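Ticket 3315: Royalty statement missing vector downloads
Product: Zirent contributor portal
Opened by: Katia Russo
Assigned to: Chandrasekhar Nambiar
Status: Pending contributor confirmation

Reported issue
The April statement lists 12 fewer vector downloads than the portfolio dashboard. Photo downloads match. The contributor logged out, cleared the browser cache and exported the CSV again with the same result.

Checks
Dashboard and statement were compared by asset ID. All missing rows belong to files moved from the Tresulent collection. The photos moved in the same batch are present.
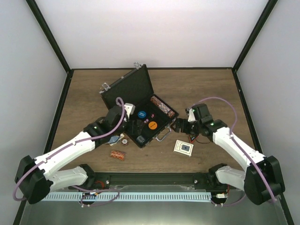

Cause
The statement job reads the license type from the old collection table. Vector files had that field blank after the move, and the job skips blank rows without writing an error. The dashboard reads from the new table and is not affected.

Fix
1. Mpho Mokoena filled the license field for the affected assets.
2. Statement job rerun for this account only. First run timed out at 60 seconds. Second run completed.
3. New CSV posted under Earnings > Statements. Old file marked as replaced.

June 29, 2023: Asked contributor to download the new CSV and confirm the row count. Payment adjustment goes out with the next cycle. Separate ticket needed for the missing error message.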